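17/02/2018

Today Ga-eun Yook and I finished the new rules for the tables. It took us the whole morning, and my English made it slower, but Estela Palma says the text is clear now.
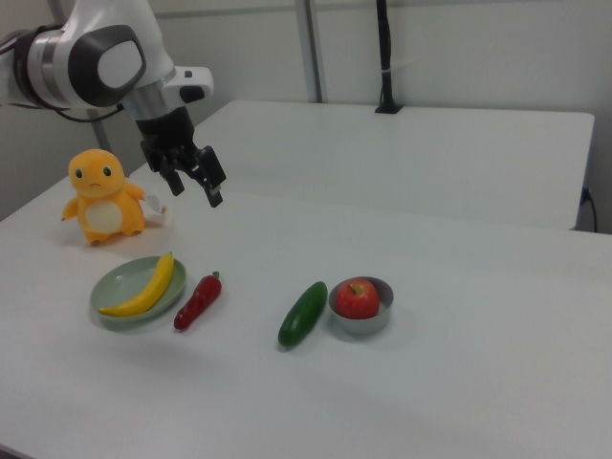
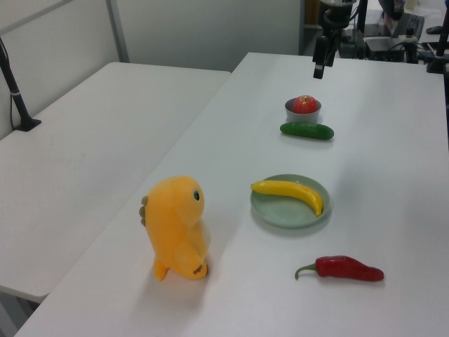

Banana on the plate, apple in the bowl, and the arm above the table.

Rule one is that the person who starts the arm says it loudly and waits for an answer. In November Gun-woo Kwak started without a word while I was still moving a bowl. I was not hurt, but I remember it. Rule two, no hands over the table when the arm has power, also not for one second. Rule three is my favourite: if a run fails, we write it down in the same way as a good run. We have 348 runs in the book and I am afraid the bad ones are missing from the first pages.

Ye-ji Byun wanted 28 rules. We stopped at 10, so that people will read them. She is a little angry with me, I think. Tomorrow I will ask her to check the part about the emergency button, she knows it better than I do.

I must still print it in colour for the Herkar visitors.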